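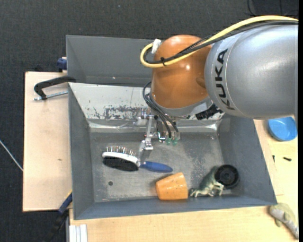 Grey metal bin, light wooden table, one hairbrush. Evening reading for people who like boxes.

1/ I have become a person with opinions about metal bins. The kind with sloping walls and an open top. I bought my first in Adthorpe in December and now I want them in every room.

2/ The floor gets scratched and goes patchy, lighter and darker grey. I do not mind it. My sister's plastic box from Ikon looked perfect for one winter and then the corner broke.

3/ Look at the small round hole in the floor of the bin. Very useful if you rinse the bin in the bath, but hairpins can go through it. I put a piece of felt over mine.

4/ The dark flaky marks on the back wall are another matter. Mine has the same and I tried soap, then vinegar, then a paste of baking soda which I left for 60 minutes. The vinegar did the most. Please do not use steel wool, you will see the lines forever.

5/ About hairbrushes. I used to keep them standing in a mug and they always fell over with the mug. Lying flat in a bin is better. You pull out the hair first, of course, and wash the brush with a little shampoo, bristles down to dry.

6/ Somebody asked me for the price. I paid 6 for the small one at the Sikholm market, and it came without a lid. I have never missed the lid.

7/ Tomorrow I do the drawer under the sink. It has old combs, a broken mirror and many elastic bands. If you know how to take the glue of a label off metal, please write to me.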